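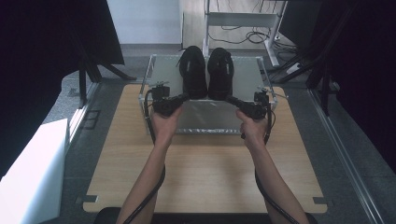
April, late afternoon. Odor trial, second go. The Cudmont sachets are supposed to take the stink out of footwear overnight, and the Womis ones are supposed to do the same for half the price, so naturally we are testing both against plain baking soda in a sock. Leather behaved itself last time. Sneakers are the harder case, all that foam and fabric, and a black pair like the one over the clear acrylic box is what most of our sniffers go home in anyway. Clear boxes stay for this round. Aranka wanted opaque ones so the panel can't judge by looks, and she is right, but opaque boxes cost money and blindfolds are already in the drawer.

Scale is still 0 to 100, where 0 is "nothing" and 100 is "please open a window." Ludivine gave a control shoe 152 last round. I have entered it as 100 and kept her comment, which was longer than the score.

Baseline readings done before lunch, on purpose. After lunch everything smells of Balogh's goulash place downstairs and the panel gets sentimental.

Problems so far:
Two sachets split at the seam. Both Womis. Charcoal dust on the bench, the logbook and my good shirt.
The baking soda sock is a used sock. Replace before anyone asks what exactly we are measuring.
Ralari sent the wrong humidity cards again - these only change color above anything we'd ever see indoors.

Aranka Hegedűs thinks we should air the room for 2 hours between sniffs. I think we'd be here until summer. Settled on one hour and coffee beans, though I have my doubts about the beans.

Next: seal the boxes tonight, lids taped, sachets in the toes. Ludivine Texier has the key and first sniff in the morning.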